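Ceremonial and Display Flying: Course Handout 4
Why Formations Are Harder Than They Look

Course tutor: Janelle Dela Peña
Read before the April session. Bring a pencil, as the tutorial sheet involves arithmetic and you will get it wrong the first time.

1. Where we left off

Last time we looked at who asks for a flypast and who pays for it, two groups that rarely overlap. This handout deals with the flying: how aircraft of very different speeds are persuaded to pass over the same balcony in the right order, at the right moment, facing the same way.

For the running case we use the Vondthorpe display, a made-to-measure affair over a small town with a large opinion of itself. Leandro Yáñez planned the timings and has kindly let us use his worksheets, coffee rings included.

2. The speed problem

A wartime trainer built in 1941 is perfectly happy at 125 knots. Ask it for much more and it will begin to complain, and so will the person who owns it. A modern jet flying that slowly is uncomfortable, nose-high and drinking fuel like a wedding guest.

You have three broad choices:

Fly them all together at a compromise speed. This looks splendid and is miserable for everybody on board.

Fly them in separate elements, slowest first, with each faster element set to close the gap. Done well, the crowd sees an even procession. Done badly, the crowd sees a race.

Fly them from different directions. Popular with planners who like drawing arrows. Less popular with controllers.

Vondthorpe used the second. Note that the gaps between elements are measured in time at the saluting point and nowhere else. Halfway along the route the spacing will look dreadful, and it is supposed to.

3. Holds and the run-in

Every element needs somewhere to wait. A hold is normally a racetrack pattern over a feature that can be found in poor visibility, so not "the field with the horses". At Vondthorpe there were two, named Sumach and Cabrera, after nothing anyone on the planning side would own up to.

The leader adjusts the final turn out of the hold so that the element crosses the start of the run-in on time. Small errors are then mopped up with speed. Large errors are mopped up with an apology.

Worked timing: the run-in from Sumach is 9 nautical miles. At 125 knots that takes 4 minutes 19 seconds. Students who write "four minutes" have put their aircraft overhead with the band still playing something else.
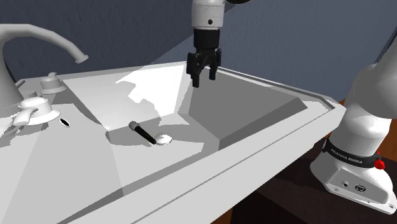
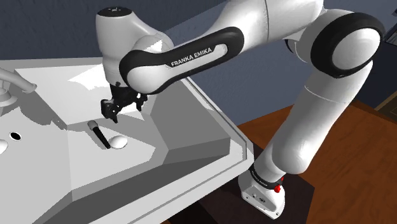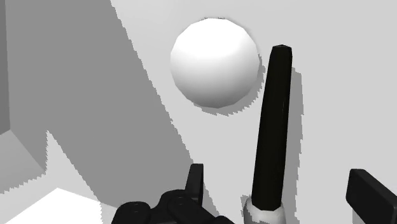 4. Rehearsals

A full rehearsal is usually flown at an airfield well away from the real venue. A line on the runway stands in for the high street, and a person with a stopwatch stands in for the mayor. The purpose is to find out three things:

whether the join-up works with real pilots in real wind;

whether the radio plan survives contact with people who like talking;

whether the reserve aircraft can slot into a gap without the others wandering off station.

Spares are worth a paragraph. A reserve launches with the rest, holds clear, and goes home unseen if all is well. It is the least thanked seat in display flying. Put somebody patient in it.

5. Weather limits

Cloud base and visibility minima are agreed in advance, in writing, when everyone is calm. They are agreed in advance so that nobody has to be brave on the day. The Vondthorpe plan had a full version, a reduced version with no vintage element, and a cancelled version, each with its own briefing sheet. The cancelled sheet was the shortest and the best written.

Crosswind deserves its own check. A wind that troubles the jets very little may keep the tailwheel types firmly on the grass.

6. Noise and the neighbours

The route was leafleted beforehand, 760 households in all. Horse owners, the hospital and the riding school get a telephone call as well. Give a time window wide enough to cover a slipped slot, and print a number that somebody will answer.

7. Before the tutorial

Sketch the Vondthorpe route from the description given in class, marking both holds and the saluting point.

Using the worksheet headed Jinosano (the callsign of the second element, and yes, it was misheard constantly), work out when it must leave Cabrera to arrive thirty seconds behind the trainers.

Repeat with a ten-knot headwind on the run-in. State which element you would delay and who you would ring to tell them.

Answers go in Janelle's tray by noon. Sketches in biro will be returned.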